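2018-03-13, tableware bench

Started late, Brisa had the key. Cleared the white table, wiped it down twice, put the Rudholm cups back in the crate exept the one with the ribbed wall. Natalia wants the ribbed one kept out all week.

Tray first. Cream one, rounded corners. Rim is low, fine for carrying cups across the room but I wouldn't stack anything against it. The speckle in the floor hides crumbs, ask Karim if the Serrano order can be had plain. He said in February it could, never saw it in writing.

Weights: tray 600 g, plus load 700 on top, no bow that I could see with the steel rule. Left it 20 min and checked again. Same. Loaded it off center after that, more than I should have, near corner dipped a hair. Redo with Anayeli's feeler gauges.
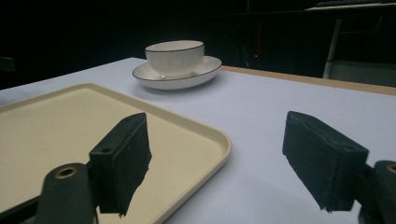

Notebook 4, p. 20

Cup on its saucer behind the tray, dark line on both rims. I like the line. Eustaquio thinks it will wear at the lip first, wants a dishwasher run before we say anything to Hiltinmont. Fair.

Saucer is wide for the cup. Good for a spoon and a cookie, bad for the tray, two side by side will be tight. Try it tommorow w/ the flat saucers too.

To do: gauges, felt dots for the tray underside, call Ristent re: crate labels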